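Firka (robot budgeting)

Last updated: October
2 min read
October, by the Stikwood desk

Firka is a planning method for buying household robot arms, first used at Moura. Splits the budget in two: the arm and hand, then everything else. Spares, cables, soft toys, baskets, bedding. The second half is usualy forgotten.

Costs are set per 100 hours of tidying work. A hand is written off at 200 hours, later if the finger hinges hold. Passide, a rival method, counts only the purchase price. Cheaper on paper.

Trial goods are bought first, plush fruit and veg mostly, plus a plastic basket to drop them in.
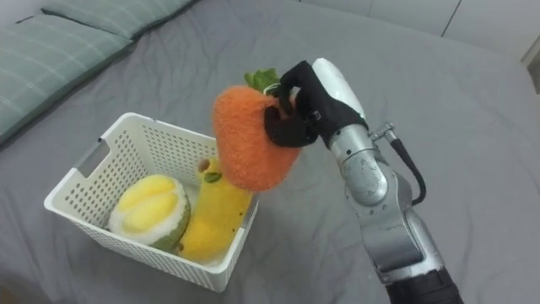 Spare cables go on the same order as the arm, not after. Moura waited, and paid for it seperately. Delivery is a line of its own.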